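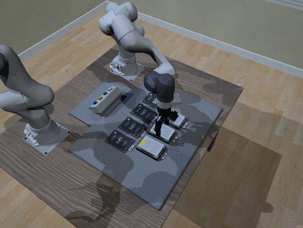

Damir Kelmendi laughs when I ask him about the Thursday fault, but it takes him a moment to get there. He looks after the two-arm plate handling cell at Pondier, and he had been so pleased with it (3000 moves without a dropped plate!) that he'd gone off to make coffee.

"I came back and the arm had stopped with its fingers closed on a plate that was still seated," he told me. "It thought it was 4 millimeters higher than it was, bless it, and it just kept pressing until the force limit cut in."

The cause was a dull one. A calibration file from the old setup at Pilberg had been loaded by mistake, and the software, made by Janevski, took it without a murmur. Three plates of samples had to be thrown out, and the cell stayed off for 11 days. 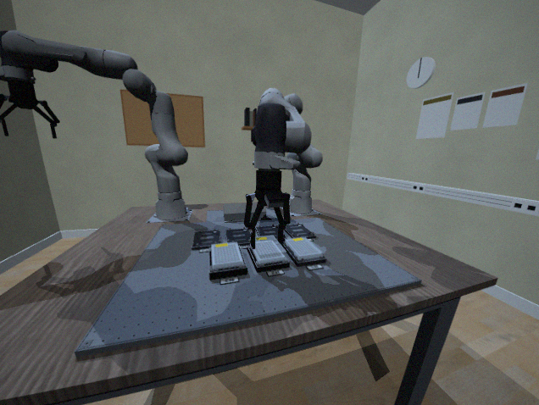 Špela Dumitrescu thinks the force limit was set far too high to begin with, and that a person's hand would have fared worse than the plate. Damir agrees with her, and he has since lowered it. "She'd told me so in August," he said, "and I really should have listened."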